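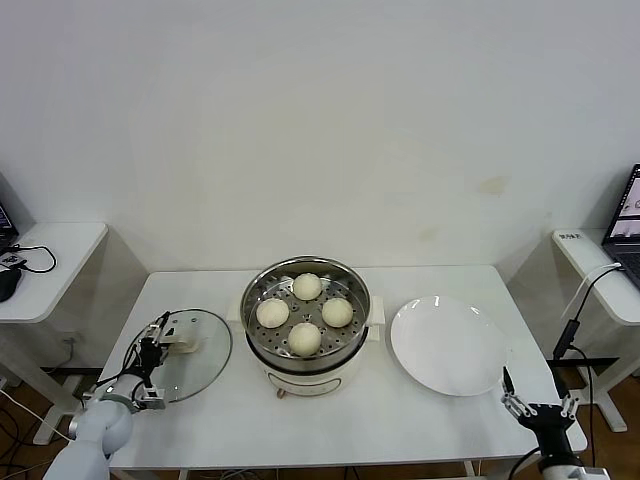 Electric steamer pot with a glass lid and a plate.

Search this site Enter keywords Go

Film and Psychology: Handout for Unit 2
The Robot as Stranger in Science Fiction

Instructor: Elsie Hapeta
Department of Humanities, Brusurmont College

This unit considers why audiences assign feelings to machines on screen. Students are expected to have read the course chapter on attribution before the lecture and to bring written notes.

1. Attribution

Attribution is the process by which a viewer explains the behavior of another. When a character pauses before answering, the viewer supplies a motive: doubt, fear, guilt. The same habit operates when the character is a machine. A director may therefore suggest an inner life through timing alone, with no change in the face or voice.

The set film, Zivness, directed by Sylvain Aubert, relies on this method. The ship's robot, Ko, speaks fewer than 100 words in the entire film. Students should note the long silence after the captain's order in the airlock and record what they took it to mean on first viewing.

2. The Outsider Role

Science fiction often places the robot where older fiction placed the foreigner or the orphan. It observes customs it does not share and asks questions that the crew would prefer to avoid. In her essay on the film, Siu-ming Hsieh argues that Ko is treated as a guest until it disagrees, and as property afterward. Chin-lung Siu disputes this reading and holds that the crew's manner is unchanged throughout. Both essays are on reserve in the Suvier Library.

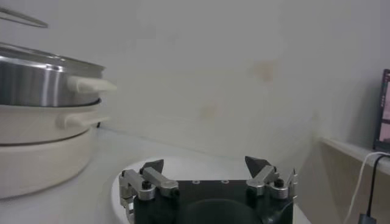

3. Written Response

Each student will submit a response of two pages comparing the positions of Hsieh and Siu. At least one passage of dialogue must be quoted. Plot summary should be kept to a single paragraph.

Responses are due on Wednesday, December 18, 2019, at the start of class. Requests for an extension must be made in writing to the teaching assistant, Chun-yin Tsang, before that date.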